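Comparing Wrist and Head Views for the Hunitz Gripper

Reading time: 2 min

In November our group began a comparison of two controllers, Taroto and Flurkum, driving the same simulated gripper in a furnished room. Senga Lennox prepared the room, and Sunita Abernathy maintained the logs.
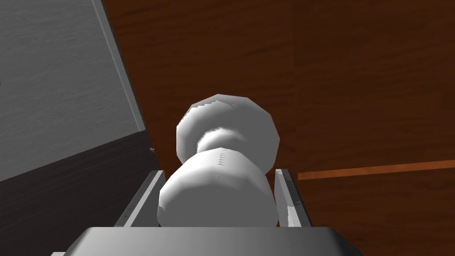
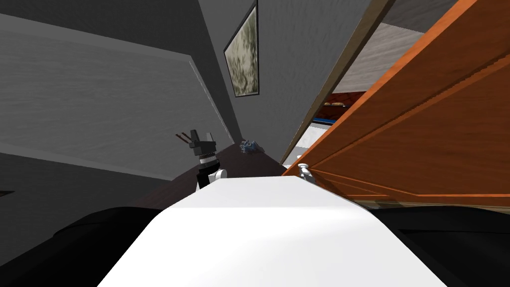
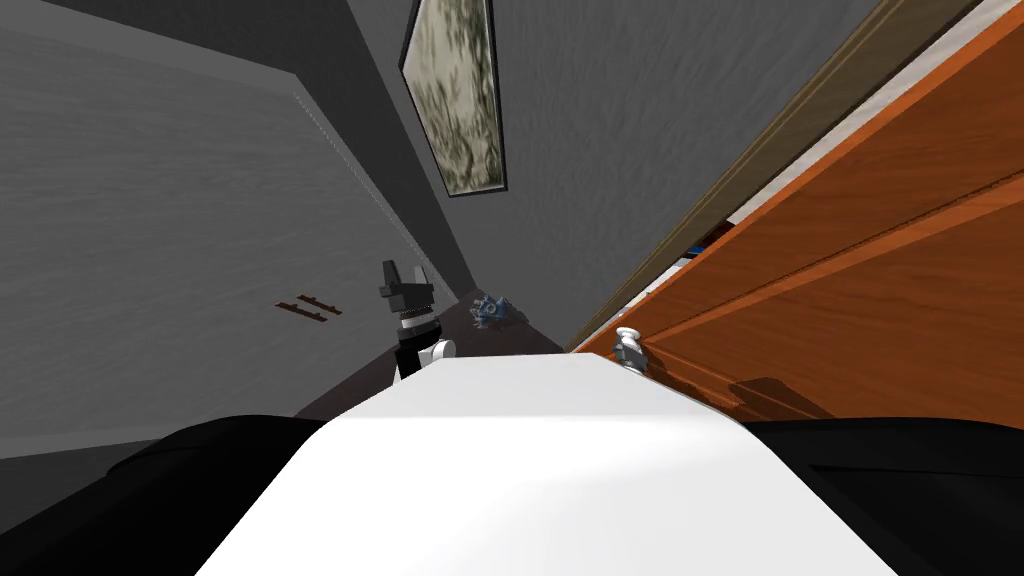 Each controller was given 115 attempts. Taroto closed the fingers more gently and was slower to settle — a delay of 337 milliseconds on the median attempt. Flurkum settled sooner but tended to push rounded items away before the second finger arrived. We have not yet tested either one with a wider finger opening.

The choice of camera mattered more than I had expected. With the wrist view removed, both controllers misjudged depth near the cabinet, and Flurkum stopped early on several attempts. I have asked that the wrist view remain on for the next set, which begins Thursday with a limit of 200 steps per attempt.

Contact | Copyright Papadopoulos Lab Notes | Back to top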